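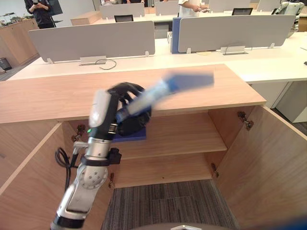 Start with the loan scheme. Most people in the room will have been asked to look after nest cameras or sound recorders for a bird survey at some point, and most will have kept them in the boot of the car. At Mikdale the recorders live indoors between outings. A light wooden cupboard with two doors that open right out is all the storage a small survey needs. Top shelf for recorders, bottom shelf for batteries and mounting straps, signing-out book on a string. Then move on, they did not come to hear about cupboards.

What the survey is. Night recording of nocturnal migration over the Mikdale valley. Thrushes, waders, a few ducks. We put out recorders at dusk, collect them after breakfast, and go through the files for flight calls. Say clearly that we don't catch or handle any birds and don't need a licence for that reason. Someone always asks.

Sites. We have 4 at the moment. Mikdale itself is the school roof. Polat is the farm above the reservoir. Drarkaleo has two, one at the chapel and one on the sea wall. Show map. Point out that the sea wall gets most of the waders and also most of the wind.

Play clip 1, redwing. Ask for hands up if they know it. Usually half the room does in October and hardly anyone in May. Play it again.

Play clip 2, common scoter. Explain that scoters cross inland at night and that we had no daytime record from the valley before we began recording. Two years ago we would not have believed it. Give the date range only, late March to mid April, and don't read out the table.

Clip 3 is the one with the fox in it. Skip if running late.

How the listening is done. We use Randero to go through the files. It is a small program one of our members wrote. It draws the sound as a picture, and you scroll along looking for marks at the right pitch. It does not name the bird for you. A full night takes a beginner most of an evening and gets quicker. Mention that rain looks like snow on the screen and that a rainy night is mostly wasted. If asked about automatic identification: we tried it, it called the chapel gate a teal, we may try again next year. Every record we send to the county has been heard by two people.

What goes wrong. Keep this section, it got the most questions at Polat.

Batteries. Cold nights finish them early. Put fresh ones in for any night near freezing and take the old ones home.

Clocks. We lost 3 nights of good data last autumn to a recorder still on summer time. We could tell what had flown over but could not line it up with the other sites. Set everything to GMT and leave it there all year. Write GMT on the case in marker.

Placement. Microphone pointing up, clear of leaves, away from running water. The first spring at Polat we had it beside a stream and every file sounded like a bath. Also keep it off metal roofs.

People talking. The recorder will pick up anyone who stands near it. We put a notice on each one and delete any speech we come across. The notice has a phone number on it. Say this slowly, there were complaints at Drarkaleo and some of those people may be here.

Results so far. One slide, the bar chart by hour. Redwings peak in the second half of the night at Mikdale and earlier at the sea wall. I don't know why. Possible explanation is the wind direction, but we have not checked it against the weather records and I should not say more than that. Common sandpiper is more regular than we thought. Curlew is heard in every month. No sign of ortolan, despite what was put in the newsletter.

Counting. A recorder gives calls, and one bird can call many times as it goes over. We report calls per hour. If someone asks how many birds passed on the big redwing night, the answer is that we can't tell from this.

What we would like from the audience. Someone with a flat roof or an open garden on the east side of the valley. Someone willing to listen to one night a month. Training is one evening, in the school, tea provided. Sheet is at the back by the door.

The talk is 30 minutes without clip 3. Leave the map up during questions. Check before starting that the hall speakers are plugged in, the laptop on its own is too quiet for thrushes.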